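Plestora: The Salt Roads
Boxed set for fantasy campaigns, from Guner Games

Plestora is a hexcrawl setting for old-school fantasy rules. The box covers one stretch of coast, the salt flats behind it, and the port of Stinetti, where most parties will start. It works with any system that uses hit dice and descending or ascending armor class.

In the box:
Referee's book, softcover
Player's guide, 16 pages
12 location sheets
Fold-out hex map
Deck of 50 encounter cards 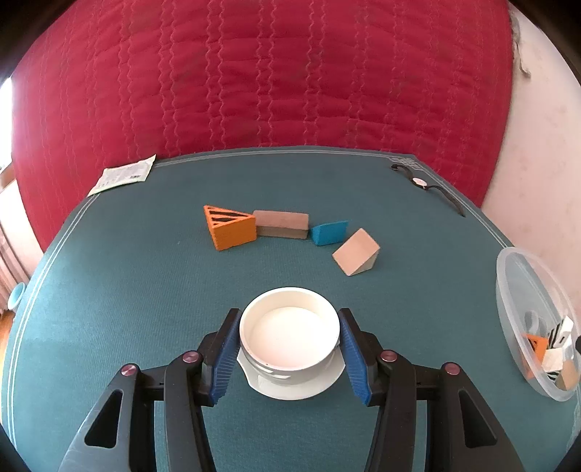
The cards replace the usual wandering monster tables. Draw one for each day of travel and read the line that matches the terrain. Reshuffle when the party returns to town.

Characters from level one to level five will find enough to do. Two of the location sheets are meant for stronger groups and are marked on the back.

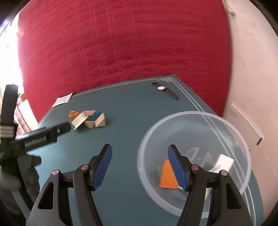 Travel in Plestora is tracked in watches, four to a day, and the tide changes with each one. Groups that prefer real time can play a watch as one hour at the table. An ordinary wristwatch with a round white dial and a brown strap does the job, so no timer is supplied. Tide tables are in the referee's book.

Maps by Nechyporuk. First printing of 2000 copies. Orders ship from July stock while it lasts. The PDF is included with the box and is also sold separately.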